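Wultdale Street Crime Meeting
Minutes, August 3, 2019
Upstairs room at the Rastari café, start 10.30am
Taken by Agathe Ferrand

Right, I'm doing the minutes again as my handwriting is the only one anybody can read back afterwards. I've typed them up the same evening while it was all still fresh, so if I've got you saying something you didn't say, tell me before the next meeting and I'll change it. Where I've put my own opinion in I've tried to say so (there's a fair bit of it, sorry).

Present
Residents from Mill Bank, Chapel Rise, the Machala flats and both ends of Station Road. Our neighbourhood sergeant came for the first hour and the community support officer stayed to the end. The couple from the hardware shop came too, and the lady from the allotments, who had to leave before item 5.

Apologies
The head of the primary school, and the man from number 12 Chapel Rise, whose van was one of the ones broken into and who was at the garage getting the lock seen to.

1. Last meeting's minutes
Agreed, with one correction. I wrote that the stolen quad bike was found in the beck. It was found next to the beck, on the footpath side, and the owner would like it known that it still runs. Corrected.

2. Shed and van break-ins
This took up most of the morning and I don't think anyone minded. The sergeant gave us the figures for Mill Bank, Chapel Rise and Station Road since the spring: 25 reports altogether, mostly sheds and garages, and nine of them vans. There have been more than that, we all know there have, and she said as much herself. Two people in the room put their hands up to say they'd had tools taken and never rung it in.

She was quite firm with us on that, and I thought fair. If it isn't reported it doesn't go on the map, and the map is what decides where the night car goes. You can do it online or ring 101. Several people said they'd given up on 101 after half an hour of the music. She wrote that down and didn't argue!

What's being taken: cordless drills, strimmers, chainsaws, a pressure washer, fishing gear from one garage, and a child's bike with a flat tyre. Most of it goes between two and four in the morning. With the vans they are peeling the side door down from the top, so a better lock on the handle makes no difference. The hardware shop said there are brackets that stop the door folding and they can order them in. They'll put a price list in the window.

A resident from Station Road asked whether it was the same people each time. The sergeant said she couldn't go into that. He asked again in a different way and she still couldn't go into it. What she could say is that two men were arrested in connection with the Chapel Rise vans, that they've been released under investigation, and that they haven't been charged with anything. She asked us very plainly not to put names on the Wultdale page. I'd like to add my own voice to that. There was a post last month with a photograph of somebody's nephew in it who had only been looking for his cat, and it was shared all over the valley before it came down. He had people shouting at him outside the chip shop. The person who posted it was at the meeting and did apologise, which took some doing in a room that full.

Action: everyone to report anything outstanding, even if it's old. The support officer will sit with anybody who wants help with the online form.
Action: hardware shop to put the bracket prices up.

3. Property marking
We've got the marking pens and the stickers. The support officer showed us how to do it on the back of one of the café's trays (with permission). Postcode plus house number, somewhere a thief won't spot straight off, and take a photo of the serial number while you're at it. One of the strimmers taken from Mill Bank did turn up at a car boot sale and couldn't be given back for weeks, as there was nothing on it to say whose it was. The owner knew it by a chip in the guard and that wasn't enough.

There was some discussion of whether marking puts thieves off or only helps later on. The sergeant thought a bit of both. The lady from the allotments has had everything in her shed marked since her last break-in, right down to the watering can, and says she sleeps better, so I'm going to count that as a result.

We'll do a marking morning in September, in the car park behind the Machala flats if the managing agent says yes. Bring bikes and tools, and leave anything with petrol in it at home.

Action: me to write to the managing agent.

4. Alarms and cameras
Three people have now bought the Mitum shed alarm and we had three different opinions of it. One says it's very good. One says it goes off when the boiler lights. The third can't get it off the wall to change the battery and has been living with the chirping for a fortnight – he looked tired.

On doorbell cameras, the sergeant would like to know who has one and which way it points, purely so that her officers know which doors to knock on after an incident. She isn't asking for the footage up front, and you can say no. There was some worry about this. A gentleman from Mill Bank doesn't want to be on any list at all, and the lady next to him said her neighbour's camera covers the whole of her drive and she isn't happy about that either. The advice was to talk to the neighbour first. Most of them can be tilted, or you can black out part of the picture in the settings.

I asked how long the clips are kept, as mine seem to vanish. It depends on what you pay for. So if something happens in your street, save it that day and don't wait to be asked. I've since looked and mine had been switched off altogether, so there you go.

Action: anyone willing, give your house number and the direction of the camera to the support officer. Don't give it to me and please don't put it on the Wultdale page.

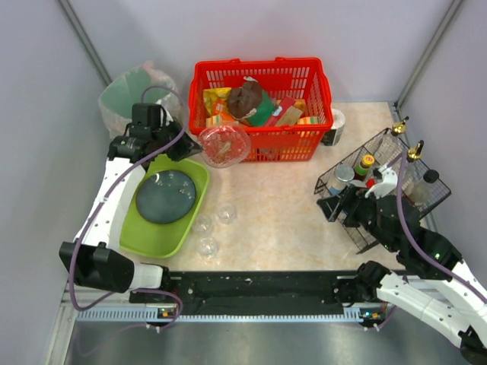 5. Doorstep callers and phone fraud
The support officer took this one. There have been callers on Station Road offering to reseal driveways, wanting half the money in cash up front. One household paid £538 and hasn't seen them again. It was a very odd amount and we all wondered how they'd arrived at it. Apparently it was made up to look like a proper quote, with VAT and everything, on headed paper with an address that belongs to a closed-down carpet warehouse.

If they come to you: don't sign, don't pay, shut the door and write down the registration if you can see it without going outside. It's no good being embarrassed, and she said that more than once. The people who did pay are sensible people. I know them, and I'd have probably fallen for it myself on a busy day.

On the phone side, the current one is a caller who says he's from the bank's fraud team and that a police officer will come round to collect your card. The police will never collect your card. Nor your PIN, nor cash in an envelope. Please tell your parents and your aunties. If you want to check, hang up and ring back from a different phone, or wait a good while first, as they can keep the line open on a landline.

The Rastari has kindly agreed to have the leaflets by the till. Large print ones are coming.

Action: support officer to bring large print leaflets. Station Road people to knock on their older neighbours and have a chat.

6. Street lights on the cut-through
Still off. The two lamps at the bottom of the steps have been reported three times now and each time it's been marked as fixed. A few people won't walk it after dark and go all the way round by the chapel, and there was a bag snatched there in the spring, so I don't think we're making a fuss over nothing. Someone suggested we all report it on the same evening. This was popular.

Action: everybody report both lamps, quoting the numbers on the posts.

7. Court date for the post office window
A short one. The lad has pleaded guilty and sentencing has been put back. The postmistress has been asked if she'd like to write a statement about how it affected her, and she's thinking about it. She'd rather we didn't all ask her over the counter. Noted, and I'll admit I was one of those asking.

8. Anything else
Someone has been leaving the side gate of the bowling green propped open with a brick. If it's you, stop it please.

The man from the end house on Chapel Rise wondered about a WhatsApp group for sightings. We talked round this for quite a while. Half the room wants it and the other half has been in one before. It'll go on the agenda next time, and anyone keen should come with some idea of who would keep it in order at three in the morning – it won't be me.

Found after the meeting: one pair of reading glasses, tartan case. They're behind the counter downstairs.

Next meeting
September, same room, date to be put up in the window once the café has told us when it's free. We finished at 12.20pm.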